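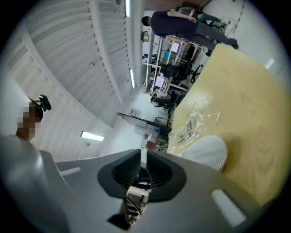

My adviser's first remark, when I got in this morning, was that a number without its failures is only half a number, and would I please go back and watch the ones that went wrong before I wrote another word of the results section. I had my coat still on. I said yes, of course, and then I sat down with my coffee and sulked for a little while, because I had been so pleased with the draft and had read the best paragraph of it out loud to Eline's empty cage at midnight (Eline is the cat, and she was under the bed the whole time).

So that was my day, dear diary, and it turned out to be a far better one than I expected at breakfast.

The question we have been chewing on at Sultdale since August is a plain one. If people carry the gripper around by hand and do ordinary tabletop chores with it, can a robot arm learn those chores from the recordings alone, without anyone ever steering the arm? We have 1174 recordings now. I trained Maurya, which is what we call the current model, on all of them, and then I trained it again on only 700, picked so that no two in a row came from the same spot at the table. I had fully expected the smaller set to do worse. It did a little better on the bags and the same on everything else, and I have spent two weeks not quite believing it.

Today I watched failures. I made a pot of tea and pulled the blinds and went through them slowly, first the ones from the full set and then the ones from the smaller set, writing a line in the notebook for each. What I found is that the full-set model has a habit. It comes in from the left, nearly every time, whether or not the left is a sensible place to come from. If the bag is lying with its open end toward us, coming in from the left means it pinches one thin layer of plastic and lifts, and the plastic slides right out again. The smaller-set model dithers more at the beginning (it is maddening to watch, like somebody choosing a melon) but it comes in from all over, and it gets hold of the thick part of the bag more often.

And then of course I went back to the recordings, and there we all were, standing on the same side of the table, reaching the same comfortable way, for weeks. It was us! We taught it our own laziness. I laughed out loud and had to explain myself to the room next door.

I don't want to get carried away, because I have been carried away before, and the Ullorier write-up still makes me blush. There are things this doesn't settle. The two models were tested on different afternoons, and the light in there changes more than I would like. I also picked the 700 by a rule I made up on the bus. A fair test would be to draw several sets of that size at random and see whether they lose the habit too, and if they do, then my clever rule had nothing to do with it and I shall have to take out a paragraph I am fond of. I've set up 6 of those draws to train overnight. I wanted 10, but there isn't the machine time before the draft is due.

The other thing I want to try is simply asking everyone to walk around the table. Record a bit, take a step, record a bit more. It costs nothing, and it would tell us more than any amount of my fiddling with the sampling.

I rewrote the results section before supper. It is longer and less grand, and the failures have a table of their own now, with a column for which side the gripper came in from. I sent it off with a short note and got back one word, "Better," which from that quarter is practically a bouquet.

Must remember to check the first overnight run before breakfast, and to buy more tea.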